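Planning the Bromard Bench: A Small Gallery
Oct 5, 2020

Welcome, and thank you for stopping by! We started planning the Bromard bench back in August, when all we had was a wish list, a borrowed calculator and a great deal of optimism, and several readers have asked how we're spending the money (and how we talked ourselves out of spending more of it).

Our first quote, from Clustinau, was for a full arm with a controller and a year of support, and it was a lovely quote, but it would have eaten the whole budget before we had bought so much as a box of gloves. So we went with hand-held grippers for now, two of them, at 875 dollars each, and the arm waits until next year. 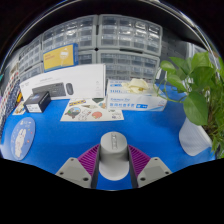
Spare finger inserts are the line everybody forgets, us included. A set from Mussa runs 85 dollars, and we now keep one set on the shelf for each tool, which feels extravagant right up to the day you need it.

We put aside 300 dollars for what the spreadsheet calls "things to pick up," and it has gone further than we dared hope. Small boxes, stationery and household odds and ends cost very little, and you want plenty of variety in shape and surface. Do ask your coworkers what's in their desk drawers before you buy anything!

Delivery from Binine took 18 days, so if you're planning something similar, please order early and leave yourself a little slack. The arm quote is good through the winter, and we'll go back to it once the new budget opens.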